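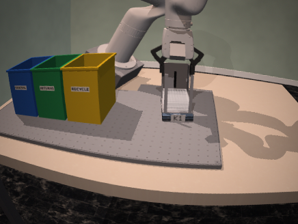
Is the curved-finger gripper worth swapping in for the straight one on the rack job?
Probably, if the racks are all as narrow as K1, but I wouldn't order a second set on what we have so far.

15 Apr 2021

Simulator all day. Same arm, same plate, same three bins for both sets of fingers. The straight pair is the Drikton one we've had since January. The curved pair is the Rivent, black, bowed out like brackets so that they come down either side of the rack and close near the top.

400 picks each, K1 only, start position jittered a little every time. Counted a drop as anything where the rack left the fingers before I asked it to.

Drikton straight: 14 drops
Rivent curved: none

Looks lovely written down like that. I don't trust it. The Rivent model came with its own contact settings and I left them alone for the first batch. Friction on the pads was set a good deal higher than what I'd put in by hand for the Drikton. Copied my value across and started the Rivent batch again. Stopped it early, after the third drop, to go and look at what was happening. In each one the rack tilted forward as it lifted and the sheets in the lower half pulled the base down with them. So some of the advantage is the shape and some of it is a number in a file. Can't say how much of each yet.

The sheets are another thing. In the sim the stack behaves as one solid lump. Real sheets slide over each other, and a rack that leans will shift its load towards the front. I have no idea what that does to a grip so high up. The sales page for the Rivent says nothing about loads that move, only a top weight.

Reach. The bowed fingers need more room on both sides. Fine in the middle of the plate. Over by RECYCLE the outer finger wants the space the yellow bin is standing in, and the planner goes looking for a way round and takes ages about it. Longest plan was 1624 ms, against 829 ms for the longest with the straight pair. Could move the bins further left but they are already packed tight, and RETURNS is awkward enough to get into as it is.

Controller: still on Larnov. Tried the Ha one for an hour before lunch. Smoother at the wrist, I'll give it that. It also let me command a close while the fingers were still coming down, without a murmur, and one of them went straight into the top of the rack. Larnov refuses and throws an error. I prefer the error. Went back.

Shadow worry, for whoever picks up the camera side: with the light where it is the arm throws a huge shadow over the right of the table, and the bins put a dark patch on the plate as well. If the tag reader gets trained on these renders it needs more than one lighting set-up. K1 is a small tag. I wouldn't bet on it being read in shade.

To do
- full Rivent batch with matched friction, no stopping early this time
- break the stack into separate sheets, even if it runs like treacle
- put the bins in properly as obstacles for the Drikton batch too -- I think I had the margin set smaller there, which would make the plan times above rubbish
- ask Rivent where their friction value comes from

Leaving the Drikton fingers on the real arm until the first two are done.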